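Liste de contrôle de sécurité – Point d'accueil des personnes déplacées, site de Dremdale
Mission de protection des civils, secteur de Pimdale
Visite d'inspection du mercredi, début à 7 h 30. Document à conserver au poste de garde.

Objet de la visite
Vérifier que le site peut recevoir des familles évacuées des quartiers exposés aux tirs, conformément aux consignes de sécurité en vigueur dans le secteur. Cotation : C (conforme), NC (non conforme), AS (à surveiller). 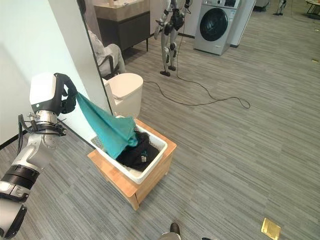 1. Accès et périmètre
1.1 Portail principal, fermeture et éclairage : C
1.2 Portail nord, route de Kariuki : NC
Commentaire : le verrou inférieur ne s'engage plus. Fermeture provisoire par chaîne. Remplacement demandé avant la prochaine rotation des équipes.
1.3 Signalisation de l'interdiction des armes à l'entrée : C
1.4 Dégagement de la voie réservée aux ambulances : AS
Commentaire : des véhicules particuliers ont été trouvés en stationnement sur l'accotement. Rappel oral fait aux conducteurs présents. Un marquage au sol est recommandé.
1.5 Registre des entrées et sorties : C
Commentaire : tenue régulière. Les heures de sortie manquent sur deux pages.

2. Abris et mise en protection
2.1 Abri principal, accès libre et porte manœuvrable des deux côtés : C
2.2 Capacité affichée à l'entrée de l'abri : NC
Commentaire : l'affichage mentionne toujours l'ancienne capacité. La valeur retenue par la mission est de 14 familles.
2.3 Protection des fenêtres côté route : AS
Commentaire : film anti-éclats posé au rez-de-chaussée. L'étage reste à traiter et ne doit pas servir de dortoir d'ici là.
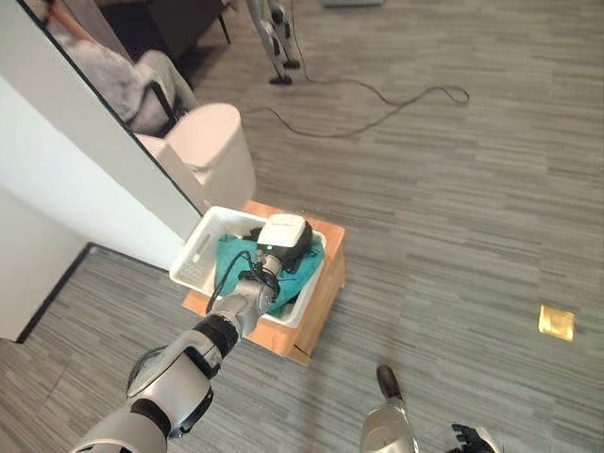 2.4 Sacs de sable, angle sud-est : AS
Commentaire : plusieurs sacs percés sur la rangée supérieure. L'ouvrage garde sa hauteur, mais il ne supportera pas une nouvelle période de pluie sans reprise.
2.5 Alerte sonore : C
Commentaire : essai réalisé à 8 h, signal perçu dans tous les bâtiments. Regroupement achevé en 3 minutes.

3. Eau, énergie et secours
3.1 Réserve d'eau potable : C
Commentaire : 3000 litres au moment du contrôle. Prochaine livraison prévue par le transporteur Flira, sous réserve de l'ouverture du point de passage.
3.2 Extincteurs, présence et date de contrôle : NC
Commentaire : 12 appareils en place, dont un sans étiquette lisible près de la cuisine. À retirer et à remplacer.
3.3 Groupe électrogène : C
3.4 Trousses de premiers secours : AS
Commentaire : stock de garrots insuffisant au regard de la capacité retenue au point 2.2. 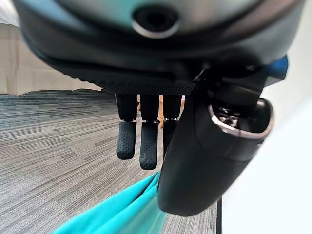

Kariuki nord, joint par radio pendant la visite, a fait observer que les garrots figuraient sur le bordereau de juillet et qu'ils avaient peut-être été déposés au mauvais dépôt ; le poste demande que la cotation AS soit maintenue jusqu'à vérification. Demande acceptée.

4. Communication et évacuation
4.1 Liaison radio avec le poste de Pimdale : C
4.2 Itinéraire d'évacuation principal : C
4.3 Itinéraire de repli : NC
Commentaire : le pont est fermé à la circulation. Le plan affiché doit être retiré sans délai afin d'éviter toute orientation erronée des familles.
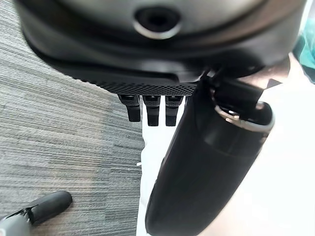
4.4 Liste des personnes à mobilité réduite : AS
Commentaire : liste établie, non datée. Mise à jour à effectuer à chaque arrivée.

Suites à donner
Les points 1.2, 2.2, 3.2 et 4.3 font l'objet d'une contre-visite. Dans l'attente, le site est autorisé à fonctionner à capacité réduite, étage fermé.

Visa du responsable de site :
Visa de l'inspection :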